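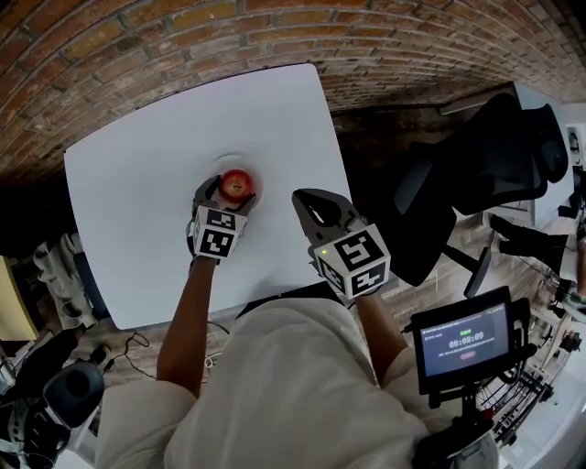 Can a machine do kitchen and packing chores yet, or is it still people?

Posted by lelside_mike in Home and Small Shop Automation
2445 views, 3 replies

I run a small packing room behind a farm store and I also do most of the housework at home, so I am asking for both. In the shop the job is fruit. It comes in crates, somebody picks up each piece, looks at it, and sets it in a tray. At home it is clearing the table, putting plates in the dishwasher and wiping down.

I keep seeing videos of robots doing this kind of thing. My brother-in-law says to wait a year and buy one. A salesman from Ergate quoted me a lease on an arm with two fingers and said it could "handle produce." He would not tell me how many apples an hour or what happens when one is bruised. The lease is 2255 a month before the service plan, and I would have to bolt it to a bench.

What I want to know is whether anyone has one doing real work, every day, without a person standing next to it. I don't need it to be fast. I need it not to drop things. We have two part-timers and I am not trying to get rid of them, but I can't find a third for the fall.

The room is 74 degrees most of the day if that matters. Power is ordinary wall outlets. The floor is concrete and slopes toward a drain.

ergate_owner_ks

I have the Ergate, the older model. It does one thing for us, which is moving jars from a belt to a box. The jars are all the same size and they all arrive in the same spot. For that it is fine. It ran through last December with two stops, both for a loose connector.

We tried it on pears for a week and quit. Picking up one pear from a plate with nothing else around is easy enough. A crate is another matter. They lean on each other, the stems catch, and the fingers need room on both sides of the fruit to close. The arm would squeeze one and push its neighbor over the side. We were losing 5 or more pears a crate, and one of us had to watch it the whole time, so there was no labor saved.

Ask the salesman to run your own crate, filled the way it comes to you, and don't let him spread the fruit out first. If he says no, you have your answer. Also ask who pays for finger pads. Ours wear out and they are not covered.

Your sloped floor may be a bigger problem than you think. Ours had to be shimmed and rechecked every month.

rajput_bench

I'll take the house part. I worked on the Rajput project for a while, doing recorded chores, so I have seen more of this than I would like.

The way a lot of it is done now is that people do the chore themselves with a pair of grippers in their hands. You hold one in each hand and pick up the apple or the cup with the fingers of the tool instead of your own. 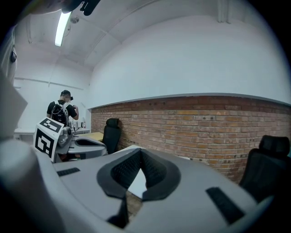 The recordings go to train the software, and later an arm with the same kind of fingers tries to do what the people did. You do the same short chore over and over, with small changes. Move the plate. Turn the cup. Use a different table.

It taught me how much your own hands do without you noticing. With two fingers you can't shift a plate in your grip once you have it. You have to set it down and take it again. Stacked plates are bad. Wet plates are worse. Wiping is all right if the cloth is already folded – a cloth in a heap took me several tries, and I could see what I was doing.

So for your kitchen, no, not today. A dishwasher is still the best chore machine you can buy, and a person still has to load it. I would expect tidying a table with a few known things on it to come first, and I would expect it to be slow. Loading racks will come later because every rack and every bowl is different.

For the shop I agree with the answer before mine. If you can get the fruit to come down a chute one piece at a time, half your problem is gone, and then you may find a plain sorter does the rest without any arm. Prullus makes a small one and there are used ones around. Measure your doorway before you go and look at it.
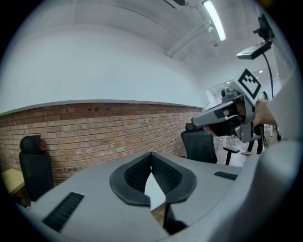 prairie_dot

Just hire a high school kid. We had a robot vacuum and it ate a phone charger.

If you do get the arm, check your breaker. Ours tripped with only a label printer and a heater on the same line. I don't know what those arms pull but I would want it on its own circuit.

lelside_mike

Thanks. I asked Ergate to run a full crate of our apples and they said they would get back to me. I am going to look at a used Prullus sorter next month and leave the house alone for now. The doorway is 34 inches, so if anybody knows whether the hopper comes off, please post it.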